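Humanoid next to a bed: floor rules before you run

Short version of what we use at Manbridge. Killian Leclerc wrote the long one, 17 pages, read it if you have time.

Before power on. Walk the rug edges. Flat, no curl. Check every arm cable by hand, wiggle test, then full reach both sides. A loop that snags on a bed base will stop your day.

Set grip force low for cloth. Start at 2 on the Camo panel, go up one step at a time. Spotter stays on the e-stop, eyes on the feet as well as teh hands. Shoes on, always, closed toe.

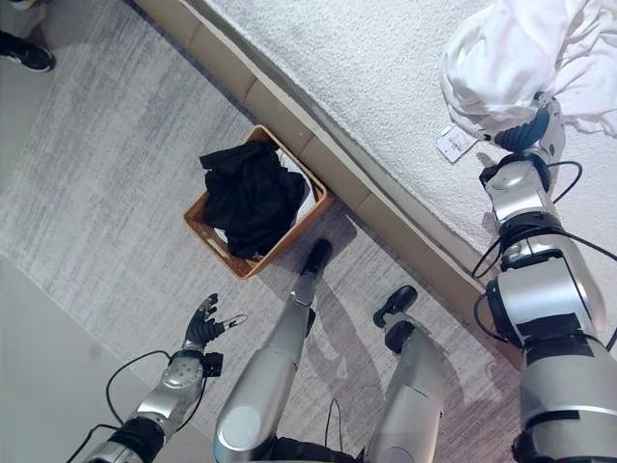
Right hand on the white cloth, feet near the basket and the bed base. Watch the cables at the elbow and wrist.

Basket placement: mark the spot with tape and put it back there each run. If the robot has to step, stop the pull first. Hand open, then feet. Never both at once.

Nobody reaches over the mattress while the arms are live. Want to fix the cloth? Pause, call it out loud, wait for the spotter to say clear.

Log every stop, even dumb ones. Use form 104, and send it to Hyun-seo Seok the same day. Late forms dont get counted.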